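Gidamer

A tiny habit log for people who want to keep a daily practice going (breathing exercises, journaling, stretching, a ten-page reading habit, whatever you like) without handing their mornings over to an app full of badges. It is one plain text file, one small program, and that's it!

I wrote the first version in May after my third notebook in a row went missing. It has grown a bit since then, mostly thanks to the people listed at the end.

What it does

You type one line when you finish your practice. Gidamer adds the date and the time and saves it. At the end of the week it prints a short page showing which days you practiced, how long you went, and any notes you left yourself. I love this page. Mine is taped inside a kitchen cabinet.

There are no streaks. I had them in early on and took them out, because a broken streak made me want to quit altogether (Océane Tremblay had the same trouble and talked me into deleting the code). What you get now is a count of days out of the last 21, so a missed Tuesday-type slump just slides off the back after three weeks.

Getting started

Unpack the folder anywhere you have write access.
Run gidamer init and pick a name for your practice.
Run gidamer done 7 when you've done seven minutes. Leave the number off if you don't care about minutes.
Run gidamer week whenever you want your page.

Notes go in quotes after the number, like this: gidamer done 7 "foggy, but sat down anyway". Keep them short. Anything over 139 characters is trimmed on the printed page, though the full text stays in the log.

Pairing it with a chore

The cue setting is my favorite part. You tie the practice to something you do already, and Gidamer prints that cue at the top of the weekly page. Brittany Landry uses the coffee maker. Mine is laundry – start the machine, sit down, get up when the timer rings – and it has held up better than any alarm I ever set.

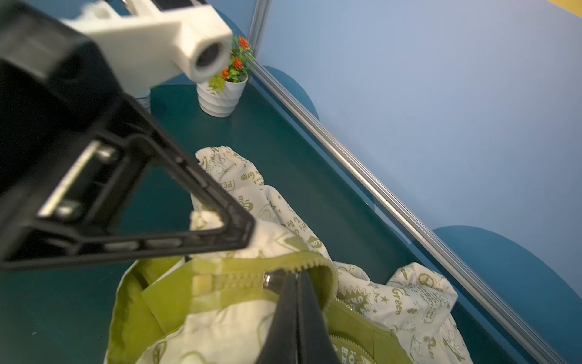 Sample log

The folder also has a file called sample.txt, so you can try the weekly page before you have any entries of your own. It holds 1053 lines from four people who agreed to share theirs. Names were replaced with letters and the notes were read through by Mackenzie Robichaud, who removed anything too personal. Each line has a date, a start time, minutes and a note. Minutes are blank in plenty of places, and letter C has a long gap in the winter. I left it in, gaps are normal!

Please don't use the sample to say anything big about habits in general. Four people is four people.

Known problems

Crossing time zones can put two entries on the same day. Only the first counts toward the 21.
The weekly page prints badly on narrow paper.
If you rename a practice, old cues stay under the old name. Ksawery Szewczyk is working on this one.

Thanks

Trevor McIntyre for the timer code, Ksawery for the tests, and Mackenzie, Brittany and Océane for using the rough early builds every day and telling me what bugged them. Bug reports are very welcome – paste the line you typed and the message you got back.

Last updated September 27, 2024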